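Thursday, October 1, 2020

# A morning at Mirel's teaching room, Rasville

I went to the Mirel open day expecting a sales pitch and got one, with coffee. The building used to belong to Grarnach, and the old name is still on the loading dock. Visitors signed in at a desk, left their bags in a locker and were given a sheet with two figures in bold: 508 demonstrations recorded, 70 more to go before December.

A demonstration, in Mirel's sense, is one pass through a kitchen job with a person steering the arms. The machine keeps the camera views and the joint positions, and later a program is supposed to find the pattern in all of it. I asked what share of the 508 had been thrown out. Our guide said she would get back to me.

The cameras on the wrists get the close view, and they are what the program mostly learns from. I was less impressed by that than the others in my group. When the arm swings, the cup smears. 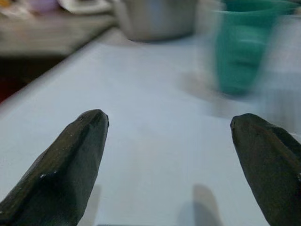 Seema Bhardwaj thought I was being unfair. Blur is part of the job, she told me, and a program trained only on crisp pictures would fall apart the first time the arm moved at a normal speed. She may be right. I would have liked to see a test, one program trained with the blurred passes and one without, and there wasn't one to see.

We were then allowed to stand closer while utensils were handled near a teal mug. Steering is harder than the brochure makes it sound. I got 3 tries on the practice rig and knocked the spoon away on two of them. The guide called this "useful data." I'd call it a dropped spoon. 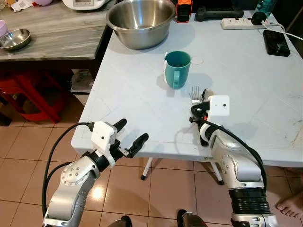
Dwynwen Gough

What I can say for the grippers is that they can hold a fork. One was closed around a bunch of utensils with the tines pointing up, and the other was open. The table had a power strip and a phone on it along with the bowl and the mug, so I'll give them credit for not tidying up too much for company.

My trouble is with the next step. A person decided where those fingers should close. The talk after lunch, given by a man from Rawat, ran 52 minutes and moved from "we show it" to "it knows" without stopping anywhere in between. There was no run that day with the operator's hands off the controls. When I asked for one, I was told the schedule was full.

The open day is free, and the parking is behind the building. If you go, ask for the hands-off run early, before the talk.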